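## 4. What people did with the lamp

I'll start with the diaries, because they surprised me more than the light meter did. The 12 households in Dimbridge sent back 1693 entries between them, some on the printed sheets and some on whatever was closest (one arrived on the back of a hydro bill). I'd asked for one line each evening: where did you work or read, what was switched on, and did you move anything? I got a lot more than one line. People have opinions about lamps!

### 4.1 Moving the lamp versus moving yourself

My working guess, borrowed from Lungu's earlier study of hotel writing desks, was that people would shift the lamp to suit the task. Vasilică Lungu found guests dragging the lamp around within minutes of sitting down, and I'd assumed the same thing would happen at home. It mostly didn't. In the diaries the lamp stays put for weeks and the person moves around it. They slide the notebook over, or turn the chair a bit, or take the crossword to the kitchen and give up on the desk altogether.

"I have never once moved it," wrote a retired surveyor in the Jelari Street group, "and I don't like where it is." I read that out to Lăcrămioara Olteanu, who coded the diaries with me, and she'd already flagged four more entries that said nearly the same thing.

The cord has a lot to do with it. When we went back through the entries and pulled out every mention of why a lamp lived where it lived, the outlet came up far more than anything to do with eyesight or comfort. Next was "it was there when we moved in." One couple had bought a Zamfir clamp lamp for exactly this reason, used it on the long side of the desk for a fortnight in November, and then quietly put it back beside the outlet, where the old one had been.

I should say that we only asked about lamps on desks and tables. Floor lamps got written about anyway, often with real affection, and I've left those entries out of the coding. They're in the supplementary file for anybody who wants them.

### 4.2 Glare and the colour of the desk

We took 300 lux at the page as our comfortable reading level, measured flat on the surface with the ceiling light off. Most of the desks met that right under the lamp and dropped away quickly toward the corners, and none of this will shock anyone who has tried to read a tape measure at the far end of a desk. What I hadn't thought hard enough about was the surface itself.

Brown desks were the ones people complained about least, and I think the reason is a bit dull. A mid-brown top is dark enough that the bright patch under a lamp doesn't sting, and light enough that you can still find a pencil on it. White tops got called "clinical" and "like a dentist's." Black glass got called things I won't print. Figure 3 has the sort of brown I mean, and the first and third panels have a white lamp on it as well. Look at how the light sits across the middle of the table in those two. 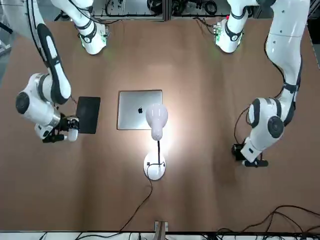
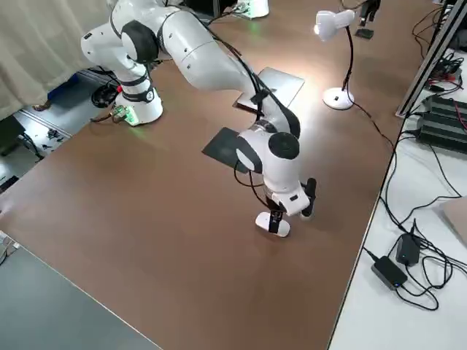
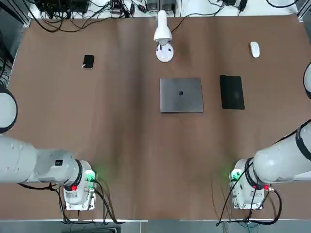 *Figure 3. Brown tabletop, three views. A white desk lamp and a closed laptop are on the table in the first and third.*

Closed laptops turned out to matter in the diaries, too, in a way I'd missed completely when I wrote the questions. A shut laptop takes up the best-lit part of the desk. People don't put it away at the end of the work day, they just fold it and leave it, and then the evening's reading or letter-writing has to happen beside it in the dimmer bit. Ionuț Cozma, who kept the most thorough diary of the lot, drew a little plan of his desk every night for a month with the laptop as a rectangle. It hardly budges. His book, drawn as a smaller rectangle, wanders all over the page.

I asked him afterwards whether he'd thought of putting the laptop on a shelf. He had a shelf. It was full of printer paper.

### 4.3 Shades, and a disagreement

Þórarinn Brøndum and I don't agree about shades, and rather than smooth it over I'll set out both sides. His view is that the cone shade is the main reason the edges of a desk go unused: it throws a tidy pool of light, people work inside the pool, and the rest turns into storage. He points to the households with open paper shades, where the diary entries do mention a wider spread of spots on the desk. He's also right that those households had less clutter at the edges when we visited.

My trouble with this is that the paper-shade people were, nearly all of them, also the people with smaller desks. A smaller desk has less edge to neglect. We didn't match desks by size when we recruited (I wish we had) and I can't pull the two things apart with the numbers we've got. Þórarinn thinks the effect would hold up on bigger desks. I think it would shrink. We've bet a lunch on it, and the Kusten follow-up should settle who pays.

Where we do agree is on bulbs. Almost every participant could tell us what their bulb looked like and almost none could tell us how bright it was. Several had no idea it could be changed for a brighter one. One woman aged 70 had been reading under a bulb meant for a night light since her last move, and had put the strain down to her glasses. She'd had the glasses checked and everything. We gave her a new bulb on the spot, so her later entries aren't included in the averages in Table 2.

### 4.4 A few loose ends

Jhosep Cáceres asked, when he read the draft, whether just keeping a diary made people notice lamps they'd otherwise have ignored. Sure it did. Entries from the first week are short and a little bored, and by the third week people are writing about shadows from their own hands. A couple of them said they'd started noticing lamps at friends' houses, and one blamed me for it. I don't see a way around this with a diary method, and I'd sooner have the chatty entries than not, but it does mean the rate of moving things that I report in Table 3 is likely a bit higher than it would be in a household left alone. If so, the lamps out there are staying even more still than ours did.

Left-handed participants are the other gap. There were two, both with the lamp on the left, and both wrote about working in their own shadow. Neither moved the lamp. Two people isn't enough to say anything with, so I've only put their entries in Appendix B.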